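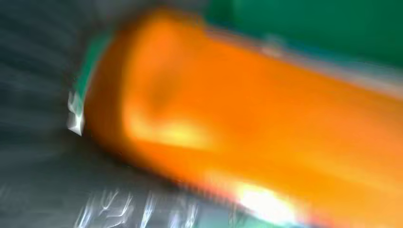 Home Work Journal Shop Talk Contact

Please stop rebranding your grandmother's label

I've been drawing logos and labels for small companies for 19 years, so I'm going to sound like somebody arguing against her own paycheck, and I suppose I am. But I had three phone calls in April that went almost exactly the same way and I've been chewing on them ever since.

The call goes like this. Someone has a little business that sells a thing they make (hot sauce, hand cream, dog biscuits, whatever) and it's doing fine. Not amazing, fine. And they've decided that what stands between them and amazing is the label. It looks dated, they say. It looks homemade. Could I make it look like the ones in the big stores? And then they send me a folder of reference pictures and it's the same folder every time: off-white background, thin black type, lots of air, one tiny line drawing of a leaf.

I used to say yes. I was good at it too! There are a couple of dozen leaf labels out there that are my fault.

Then Ekrem Güler came to me with Custirel, the furniture polish his family has been mixing since 1956. If you've never seen an old Custirel label, picture a mustard yellow oval, red letters with a drop shadow, and a chair drawn by someone who I think had been told about chairs over the telephone. One back leg is longer than the other three. Ekrem hated that chair. He'd been embarrassed by it since he was a kid helping in the warehouse, and when he took over, the chair was the first thing he wanted gone.

So I did what I was asked. Off-white, thin type, plenty of air. I'm not going to pretend it was ugly, it was a really pretty label, and I had it in my portfolio for years. They printed 2000 of them for the first run, and the letters started before those were used up. People thought the formula had changed. People thought the company had been sold. One woman wrote that she'd stood in the hardware store for ten minutes looking for the chair, gone home without any polish, and wanted to know if someone had died.

Ekrem read me that one over the phone and then neither of us said anything for a bit.

We put the chair back. I redrew the lettering so it would print cleanly at small sizes, I fixed the spacing on the back where the directions were crammed up against the barcode, and I left the chair's leg exactly as long as it had always been. It's the best thing I've done and it doesn't look like I did anything.

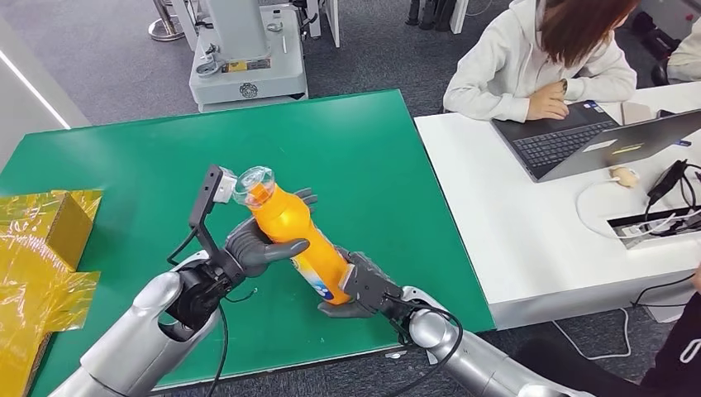

Orange plastic bottle over a green tabletop.

Now, I can hear Carla Chidiac from here. Carla and I shared a studio for a long time and she thinks I've gone soft. Her argument is that I only remember the charming ones. For every wonky chair there are a hundred labels that are simply bad: you can't read the scent, you can't tell shampoo from conditioner, the website is set in white type on pale pink. Leaving those alone out of some romantic feeling about authenticity is lazy, she says, and it costs real people real sales. She did the work for Odari, the candle people, and their old boxes were honestly a mess, six fonts on one lid, and the new ones are so much better that I can't even be snippy about it.

And okay, she's right about Odari. Six fonts is too many fonts. I'd never tell anybody to keep a label that shoppers can't read. What I'd say is that fixing and replacing are two separate jobs, and designers (me included, me especially) tend to quote for the second when the client needs the first. It pays better. It looks better on our websites, too, because nobody gets work from a before and after where you have to squint to find the after.

The other thing that bugs me is where the idea of "dated" comes from. When Nermin Duman told me her bath salts looked dated, I asked who'd said so. Had a customer? No. A shop? No, the shops kept reordering. It was a guy at a trade fair with a very nice booth. One guy! She was ready to throw out the purple jars and the curly gold script that her regulars recognize from across a parking lot, all on the word of a man who, as far as I know, doesn't take baths.

I talked her down to a new price sticker and a sturdier lid. My invoice was for 50 dollars. She sent me a jar, which I've nearly finished, and the curly gold script is still almost impossible to photograph and I've decided I don't care.

If you're thinking about doing this yourself, maybe try something first. Ask the people who already buy from you to draw your label from memory. Don't warn them. Sinan Değirmenci did this with customers at his pickle stand and practically every one of them drew the rooster, which he'd been planning to drop. There's no rooster in pickles, he kept saying to me. I know, Sinan. They still drew it.

Whatever they draw, keep. The rest is up for grabs, go wild, pick a nicer blue. And if they draw nothing at all, call Carla.

Back to top | Contact the studio | All text and artwork copyright the author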